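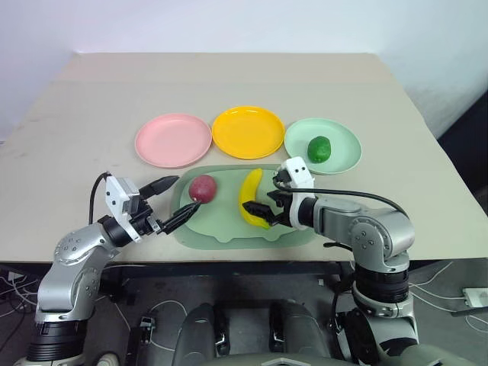
2월. 아침 여섯 시 조금 넘어 일어났다. 물이 약하게 나와서 양동이에 먼저 받아 놓고 세수를 했다. 어제 삶아 둔 감자 두 알을 먹고, 커피는 가서 마시기로 하고 그냥 나갔다. 버스가 로터리에서 한참 서 있었다. 앞에서 트럭이 돌다가 연석에 걸린 모양이었다. 중간에 내려서 걸었다. 걸으니 스무 분쯤 되는 거리인데 오르막이라 등에 땀이 났다.

아두그나에 도착하니 아야나가 먼저 와서 창문을 열어 놓고 있었다. 방에 페인트 냄새가 아직 조금 남아 있다. 벽은 흰색으로 끝났고, 복도 쪽 문틀만 남았다고 한다. 문틀은 무슨 색으로 할지 정하지 못했다. 아야나는 흰색으로 통일하자고 하고, 베텔은 손때가 타니까 진한 색이 낫다고 한다. 나는 어느 쪽이든 상관이 없어서 가만히 있었다.

오늘 할 일은 소꿉 상차림 자리를 정하는 것이었다. 다음 달부터 아이들이 오면 첫 주에는 색깔 이름하고 음식 이름을 같이 익히게 하려고 한다. 그림 카드로 해도 되지만 작년에 다른 곳에서 카드로 해 봤더니 십 분을 넘기지 못했다. 손에 쥐는 것이 있어야 오래 앉아 있는다. 그래서 접시하고 모형 과일로 하기로 지난주에 정했다.

접시는 분홍, 노랑, 민트 세 가지를 쓴다. 모두 동그란 플라스틱이고 가장자리가 올라와 있다. 가장자리가 있는 것이 좋다. 열매가 굴러도 접시 안에서 멈춘다. 처음에는 한 줄로 놓지 말고 삼각형으로 놓아 봤는데, 뒤에 놓인 접시까지 아이 팔이 닿을 것 같지 않았다. 결국 가로로 나란히 놓았다. 왼쪽부터 분홍, 노랑, 민트. 민트를 오른쪽에 둔 데에 특별한 이유는 없고 손에 잡힌 순서가 그랬다. 수첩에 그대로 적었다. 나중에 순서가 바뀌면 아이들이 헷갈릴 수 있으니 첫 주 동안은 이 순서로 간다.

접시 앞에는 큰 초록색 판을 놓았다. 세이지 잎 같은 흐린 초록이다. 과일은 여기에 먼저 올려놓고, 아이가 하나씩 집어서 접시로 옮긴다. 판 없이 탁자에 바로 놓아 보기도 했는데, 그러면 어디까지가 시작하는 자리인지 애매하다. 판이 있으면 말로 설명할 것이 줄어든다. 우리 암하라어가 다들 같은 수준이 아니고, 특히 내 암하라어는 시장에서 값을 묻는 정도이니 말이 적게 드는 쪽이 좋다.

바나나는 노란 접시, 초록 열매는 민트 접시. 여기까지는 쉬웠다. 문제는 빨간 열매였다. 색이 검붉고 보랏빛이 돌아서 분홍 접시에 놓으라고 하면 같은 색이라고 하기가 어렵다. 아야나는 분홍이 제일 가까우니 괜찮다고 했고, 나는 아이가 왜 여기냐고 물으면 대답할 말이 없다고 했다. 게다가 이것이 무슨 과일인지도 의견이 갈렸다. 나는 자두라고 생각했고 아야나는 사과라고 했다. 작은 사과라고 하면 그렇게도 보인다. 베텔에게 물었더니 한참 돌려 보다가 토마토는 아니라고만 했다. 첫 주에는 이름을 부르지 말고 그냥 '빨간 것'이라고 하기로 했다. 초록색도 마찬가지다. 나는 라임이라고 적었는데 장을 보는 사람마다 다르게 부를 수 있어서 수첩에는 '초록 것(라임?)'이라고 고쳐 썼다. 바나나만 이름이 확실하다.

열 시쯤 커피를 마셨다. 에비세가 집에서 볶은 것을 가져왔다. 작은 잔으로 두 번 마시고 볶은 보리를 한 줌 먹었다. 에비세는 어제 은행에 갔다가 전산이 안 돼서 그냥 돌아왔다고 한다. 오늘 오후에 다시 간다고 했다. 통장 명의를 바꾸는 일이 아직 끝나지 않았다. 서류에 내 이름 철자가 여권하고 한 글자 다르게 되어 있다는데, 그것도 같이 고쳐야 한다. 여권 사본을 한 장 더 뽑아서 줬다.

커피를 마시고 돌아와서 탁자를 닦았다. 왼쪽 앞 가장자리 가까운 데에 희미하게 얼룩하고 쓸린 자국이 있다. 젖은 행주로 닦고 베이킹소다를 조금 묻혀서 또 닦았는데 별로 달라지지 않았다. 원래 있던 자국 같다. 쓰는 데 지장이 없으니 그만두었다. 식탁보를 깔자는 말도 나왔는데, 천 위에서는 접시가 밀리면 주름이 잡힌다. 탁자 그대로 쓰기로 했다.

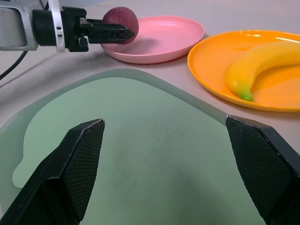 판에는 테두리가 둘려 있어서 닦을 때 구석에 행주가 잘 들어가지 않는다. 안쪽 면에 흐릿하게 긁힌 자국도 있다. 에비세는 이것을 도마라고 부르고 나는 쟁반이라고 부른다. 오전 내내 서로 다르게 부르다가 그냥 '판'으로 합의를 봤다. 부엌 쪽 물건 목록에 도마로 들어가 있으면 누가 가져가서 양파를 썰 수도 있으니, 목록에서 놀이방 칸으로 옮겨 적었다.

판을 가로로 놓느냐 세로로 놓느냐를 가지고도 조금 해 봤다. 세로로 놓으면 두 아이가 양쪽에서 같이 쓸 수 있는데 접시하고 멀어진다. 가로로 놓으면 한 아이만 앉아도 꽉 찬 느낌이 들지만 옮기는 거리가 비슷하게 나온다. 가로로 하기로 했다. 두 아이가 같이 할 때는 한 명이 집고 한 명이 색 이름을 말하면 될 것 같다. 이것은 실제로 아이들이 와 봐야 안다.

점심은 모퉁이 집에서 시로를 먹었다. 아야나하고 나눠 먹고 값은 내가 냈다. 지난번에 얻어먹었으니 이번은 내 차례였다. 시로가 오늘은 좀 짰다. 돌아오는 길에 문구점에 들러서 두꺼운 종이하고 풀을 샀다. 200비르 들었다. 풀은 저번 것이 뚜껑이 굳어서 못 쓰게 되었다. 새것은 쓰고 나서 입구를 꼭 닦아 두어야겠다.

오후에 게타초 선생이 선반을 보러 왔다. 선반은 탁자에서 오른쪽으로 떨어진 벽에 달 예정이었는데, 선생이 벽을 두드려 보더니 그쪽은 속이 비어서 무거운 것을 올리면 안 된다고 했다. 복도 쪽 벽으로 옮기면 된다고 한다. 높이는 바닥에서 90센티미터로 잡았다. 아이들이 직접 꺼내고 넣을 수 있어야 하니까 그보다 높으면 곤란하다. 제일 아래 칸에 접시와 판, 그 위 칸에 과일 바구니를 두려고 한다. 재료비와 품삯을 합쳐서 2,000비르를 불렀다. 생각한 것보다 비쌌지만 나무를 본인이 가져오고 못질까지 해 준다니 더 깎지 않았다. 메섹스에 전화해서 물어볼까도 했는데, 거기는 지난번에 의자를 맡겼을 때 두 주가 걸렸다. 게타초 선생은 나흘이면 된다고 했다. 선금으로 200비르를 드리고 영수증 대신 수첩에 서명을 받았다.

선생이 가고 나서 청소를 마저 했다. 바닥을 쓸고 창틀을 닦았다. 창틀에 흙먼지가 많다. 이 계절에는 아침에 닦아도 저녁이면 손가락에 묻는다. 접시도 쓰기 전에 한 번씩 닦아야 할 것이다. 특히 노란 접시는 빛을 받으면 반들거려서 먼지가 앉으면 금방 보일 것 같다. 마른 천을 하나 정해서 선반 옆에 걸어 두자고 아야나에게 말했다. 아야나가 집에 안 쓰는 면 수건이 있다고 했다.

오사제에게서 문자가 왔다. 폰드버그에서 보내기로 한 그림책 상자가 아직 세관에 있다고 한다. 저번에도 같은 말을 들었으니 놀랍지는 않다. 책이 늦으면 첫 주는 상차림하고 노래로 채워야 한다. 노래는 베텔이 맡기로 했다. 색깔 노래를 하나 알고 있다는데 분홍이 안 나온다고 한다. 가사를 한 줄 늘려 보겠다고 했다. 오늘 불러 달라고 했더니 아직 안 된다고 해서 듣지 못했다.

네 시쯤 아야나의 조카가 들렀다. 다섯 살이다. 마침 잘되었다 싶어서 앉혀 놓고 해 보게 했다. 바나나를 제일 먼저 집어서 노란 접시에 놓았다. 여기까지는 생각대로였다. 그다음에 초록 열매를 바나나 옆에 놓았다. 왜 거기냐고 아야나가 물으니 같이 먹을 거라고 했다. 빨간 열매도 거기에 놓았다. 분홍 접시는 나에게 주고, 민트 접시는 아야나에게 주었다. 우리는 빈 접시를 하나씩 받은 셈이다. 달라고 했더니 안 된다고 했다. 색 이름은 노랑만 말하고 일어나서 마당으로 나갔다. 한 삼 분 앉아 있었던 것 같다.

그래서 순서를 조금 바꾸기로 했다. 처음부터 색을 맞추라고 하지 말고, 먼저 상을 차리게 두고 나중에 색을 묻는다. 초록 열매 하나는 우리가 민트 접시에 미리 올려 두고 시작하면 나머지를 알아채기가 쉬울 수도 있다. 이것도 수첩에 적었다. 과일이 좀 더 있으면 좋겠다는 이야기도 했다. 분홍에 맞는 것이 하나 필요하다. 복숭아 모형 같은 것이 있으면 되는데 시장에서 본 기억이 없다. 주르니네에 있을지도 모른다. 가는 길에 에비세가 들러 보겠다고 했다.

에비세는 다섯 시 넘어서 전화했다. 은행 일은 됐고, 철자 고치는 것은 본점에 가야 한다고 한다. 주르니네는 벌써 문을 닫았더라고 했다. 내일 내가 가 보기로 했다.

집에 오는 길에 양파하고 달걀을 샀다. 저녁은 달걀을 풀어서 양파하고 볶아 밥에 얹어 먹었다. 어머니께 전화를 드렸는데 주무시는지 받지 않으셨다. 시차를 또 잘못 계산했다. 설거지를 하고 수건을 빨아 널었다. 여덟 시 반쯤 전기가 나가서 이 뒷부분은 손전등을 켜고 쓴다.

내일 할 것. 주르니네에 가서 분홍색 과일 찾기. 여권 사본 한 장 더. 게타초 선생에게 선반 깊이 다시 묻기, 판이 들어가야 하니까 판 긴 쪽을 재어 갈 것. 문틀 색은 베텔하고 아야나가 정하게 두고, 나는 집에 줄자가 있는지부터 찾아본다.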